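Grollow Circle Questions Sale of "Temple-Tested" Devotional Kits

Group asks Clitik to show its sources or drop the claim

STESDALE, 17 May 2019 – The Grollow Circle, a polytheist study and worship group based in Stesdale, today called on the online retailer Clitik to explain where the rites in its new line of devotional kits come from. The kits went on sale in March and are sold as "ancient household worship, complete and temple-tested." The Circle has read the booklet that comes with them and does not believe that description holds up.

Each kit costs $30 and holds a candle, a packet of incense, a small printed image of a god or goddess and a booklet of 15 prayers. Clitik's sales page says the prayers have been "in unbroken use for 3,000 years." The booklet gives no author, no translator and no reading list. Two of the prayers rhyme in English, a strange thing for a text said to be translated word for word.

The Circle wrote to Clitik twice in the spring and asked three plain questions. Who translated the prayers? From what texts? Which temple tested them? The first letter got a form reply with a discount code. The second got a reply saying the material was "channeled and researched," with no word on which parts were which.

"We have no quarrel with new prayers," the Circle said in a statement. "Most of us write them. We say them at home and some of us think they get heard. What we object to is putting a false age on a prayer and then charging for the age."
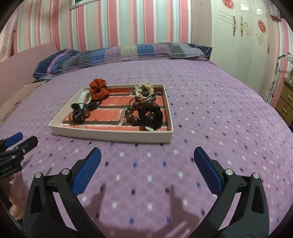

Hair accessories and beads in a shallow tray with a brick-patterned base.

Members also doubt the claim that a home altar must be set up with "matched and cleared" tools to be safe. The booklet warns that using household items may "offend the powers" and points the reader to a page of add-on products. The Circle knows of no ancient source that says so, and Clitik has not offered one. Household worship in the old Mediterranean world was often a modest business, with a bit of food from the table or a pour of wine. A new worshipper who owns a cup and a shelf has enough to begin.

The group is also wary of the "deity match" quiz on the Clitik site. Its members tried it several times with different answers and kept being sent to whichever kit was on sale that week. This may be chance. The Circle would like to hear how the quiz works before it believes that.

The statement goes on to say that pagans should put the same hard questions to their own groups. The Circle's handbook once carried a "traditional" spring blessing that a member later traced to a greeting card. The page now says so. The Circle does not claim to speak for any god or for other pagans in the region, and some of its own members think the kits are harmless.

The Circle is asking Clitik to do 2 things: name its sources in the booklet, and take the words "temple-tested" off the box until a temple is named. It is not asking for the kits to be pulled from sale.

A free reading sheet on home worship, with a source listed for every prayer and the modern ones marked as modern, can be picked up at the Nigatu Reading Room in Stesdale during open hours. Corrections to the sheet are welcome and should come with a reference.

About the Grollow Circle
The Grollow Circle meets in Stesdale for study, seasonal rites and shared meals. It charges no dues and sells nothing.

Media contact
Grollow Circle, care of the Nigatu Reading Room, Stesdale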